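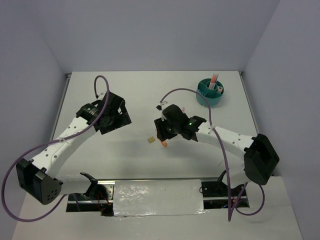 Two robot arms over a white tabletop.

Cavard Community Orchard and Seed Library
Spring progress report to the Strickland Fund

Dear friends at the Strickland Fund,

It has been a busy few months up on the Erniveck slope, and I am glad to finally sit down and tell you how your grant is being put to use. When I wrote in the fall we had a signed lease, a stack of soil results and a great deal of bramble. The bramble is mostly gone now — mostly, because there is a stretch along the lower fence that comes back every time we turn around.

Trees
We have planted 262 young trees so far, nearly all of them apples and pears, with a short row of quince at the top where the drainage is best. The plan you approved called for 500 by the end of the second winter, so we are a little past the halfway mark, and I feel comfortable with that. The ground stayed frozen longer than we had hoped and we lost most of February to it. The bare-root stock waited in damp sand in the old dairy at Cavard and came through well, apart from one bundle of plums that had dried out before it reached us. The nursery has agreed to replace those in the fall.

We did change one thing from the original layout. The two middle rows were going to run straight up the hill, but after the heavy rain in March we watched the water cut a channel right where they would have stood, so we turned them to follow the slope. It cost us a day of moving stakes and some grumbling, and I think it looks nicer, too.

Seed library
The seed library opened in the front room of the Cavard grange in March, and I have to say it has been the happy surprise of the year. We have given out 660 packets already, with beans and squash far ahead of everything else. People have been bringing seed back in envelopes, jam jars and in one case a sock, and we are slowly getting all of it cleaned and labeled. Lettuce is still in short supply and I would like to grow out a bed of it just for seed this summer.

Deer and water
The deer fence is up on three sides. The fourth side is waiting on posts, which the mill has promised for May, and until then we are wrapping trunks by hand. We have had some browsing on the pears closest to the woods, nothing that won't grow out with careful pruning.

Water is the part that worries me more. The spring box fills nicely at this time of year, but the neighbors tell us it slows to a trickle by August, and the quince row is a long way to carry a bucket. We have priced a second tank and a hand pump, and I have put both on the budget sheet as a possible use of the money we saved on site clearing. I would be grateful for your thoughts on that before we order.

Coming up
Between now and the next report we hope to finish the fence, mulch all the new rows, and hold our first grafting day at the grange. We would love to have someone from Strickland come out for it. The road up is rough past the Erniveck bridge, so please park at the bottom and we will come down and get you.

With warm thanks,
The orchard coordinator, Cavard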